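Shared Kitchen, Wustby House: Progress Report
September 2026
Prepared by Muammer Yaman for Intan Purba, Plirkevis Fund

You asked for a plain account of where the grant has gone and whether the kitchen refit is doing what the application said it would. I'll say up front that I was not in favor of the open counter plan in February, and I'm only partly in favor of it now.

Spending. The refit line was $2,000. We have $328 left. Of what was spent, $190 went on towels and cloths, a figure I questioned then and still question. The rest is jars, crockery, candle holders, the kettle and the counter work. Receipts are in the folder Tseng sent over last week. One of them, for the second order of plates, is a photocopy. I have asked for the original twice.

Counter layout. The application promised that everyday items would live on the counter where people could reach them, with the front part kept for working. The back of the counter has held up better than I expected. The jars have stayed together and the plates and bowls still get stacked when they come back, mostly. The corner with the fruit is a different matter. The kettle was meant to have space to itself and it has crept up against the bowl.

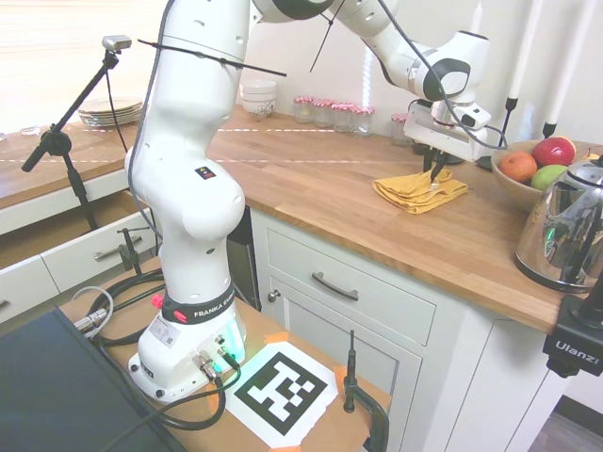

Counter with jars, plates and bowls at the back, fruit bowl and kettle on the right, folded yellow cloth on the countertop.

I would like the kettle moved before the next report. Sarska, who drew the layout, thinks people will find their own spot for it and that we should leave them to it. I have heard that argument about the dish rack too, and the dish rack is now in the hallway.

The candles were not in the application. They came out of the refit line without anyone asking me. They look fine. I still don't think a kitchen grant should be buying candles, and you may want to say so in your reply.

Cloths and towels. The claim was that a folded cloth on the counter would replace paper towels. We bought 20 and agreed one way of folding them, written on a card inside the cupboard door. Paper towel orders have dropped, but the summer was quiet and I would not read much into it yet. Ask me again after a full winter.

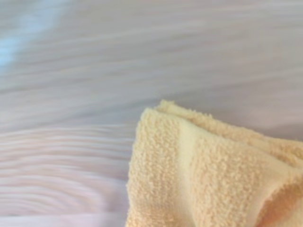
Terry cloth was Tseng's choice over the flat weave I had priced, on the grounds that it soaks up more. It may well do. My objection was the bulk, and I haven't changed my mind. The loops are thick enough that even a folded towel has a soft, uneven edge down the side, and a pile of them takes up more shelf than the drawing allowed. The folding card says nothing about how high a pile should go. I have asked for a line to be added. We also need a proper rule on when a cloth goes to the wash, as at present it depends on who is standing there.

Still to do. The shelf under the window has not been started. The labels for the jars were ordered in the wrong size and went back. I'd rather hold the remaining money than spend it to meet a date, and I would ask the Fund to let us carry it over. If that can't be done, please tell me before the shelf is ordered.

Muammer Yaman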